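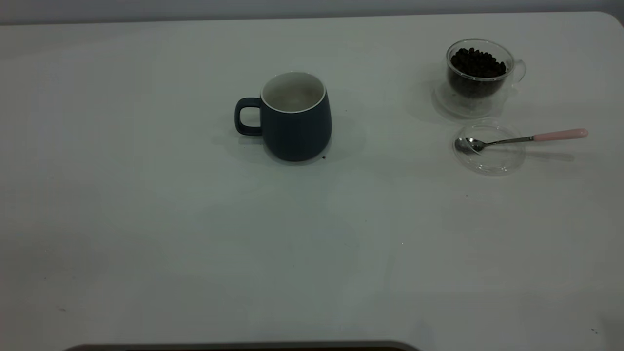

How long do coffee beans keep once the bag has been opened? I give them three weeks in the cupboard and use anything older for cold coffee.

That is the rule I wrote on the inside of the cupboard door in October, and I have mostly kept to it. The Sarismont was opened on the first of the month and I am still drinking it, so I will find out this week whether three weeks is too generous. It smelled all right this morning. The smell is weaker than it was, with less of the chocolate.

Thursday, before work

Up late. Bus full, so I walked the last two stops and got in with wet feet. Changed my socks and put the kettle on before I looked at any messages.

I weighed what is left of the Sarismont. 181 grams, including the dust at the bottom of the bag. At 30 grams a pot that is six pots, and a last bit that will go in with whatever comes next. I make one pot in the morning and one after lunch, so the beans will run out on the afternoon of the third day if I don't give any away. I usually do give some away.

The Jomach is still grinding unevenly. I took the top off and brushed it out, and got a good half teaspoon of old grounds from under the burr, gone pale and stale. Put it back together and it would not start. Took it apart again, found I had the ring in upside down, turned it over and it was fine. The grind looks better one notch finer than I had it. I wrote the setting on the tape on the side and crossed out the old one.

First pot was a little sour. Water not hot enough, I think. I had let the kettle stand while I was dealing with the ring.

Late morning

Emlyn Cadwaladr came by to return the scales and stayed for most of an hour. He wanted to talk about where I keep the beans. He thinks glass is a mistake because of the light, and that I should leave them in the bag with the top folded over. I said I like to see how much there is. We went back and forth on it. He may be right about the light, but what I put out in glass is a day's worth at most, and I can't see it doing much harm between nine and five. The bag stays in the dark.

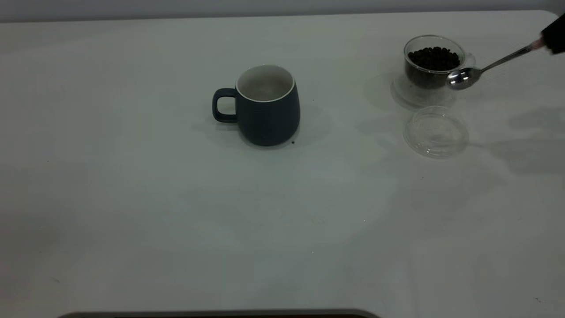 He also thinks I fuss over lids. A lid that only sits on top does very little, I agree with him there, and the one on my tin at home has been loose since I dropped it in the sink. I said I would buy a proper jar with a rubber seal. There is one in the window at Gwilliam that would take a full bag, if the price hasn't gone up.

Before he left he asked what I was getting next. I have ordered the Garkulero, two bags, whole bean. Order 2174. The note says it is roasted darker than the Sarismont, which suits me, though I found the last dark one I bought rather oily and it stuck in the hopper. If this one sticks as well I will go back to the medium. Emlyn has asked for half a bag and says he will pay me for it this time.

After lunch

Cheese roll and an apple. Second pot much better. Kettle straight off the boil, counted to twenty, then poured. I used the same weight as this morning so the only changes were the water and the finer notch. I should have changed one thing at a time but I wanted a decent cup.

Washed up as I went along. The dark mugs are the best ones to drink from but they are bad for telling whether the outside is clean, and I found a dried drip down the side of one that must have been there since Tuesday or before. I have started wiping the outsides with the cloth before they go on the rack. The white insides stain by the end of the week and need bicarbonate of soda and a bit of rubbing. Did two of them. The rest can wait until tomorrow.

Beans get everywhere. One had rolled under the kettle and I trod on another by the door. I do think the wide glass is easier to fill than the tin – the scoop goes in straight – but it is also easier to knock beans off the top of it if I have filled it too high, and I always do.
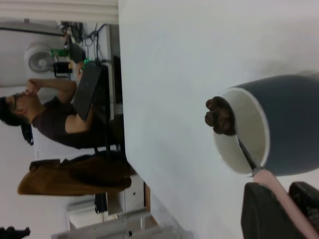 Things to get

Jar with a rubber seal, from Gwilliam. Measure the shelf first.
Bicarbonate of soda.
A small stiff brush for the Jomach. The one I have is shedding.
New tape for the setting, as there is no room left on the old piece.
Filters, the larger size.

Evening

Home by half past six. No coffee after four, so I had mint tea and went through the cupboard here. Found an unopened bag at the back with a date from last winter on it. That will be for cold coffee. Started it steeping in the big jug and put it in the fridge with a saucer over the top. To be strained tomorrow before breakfast.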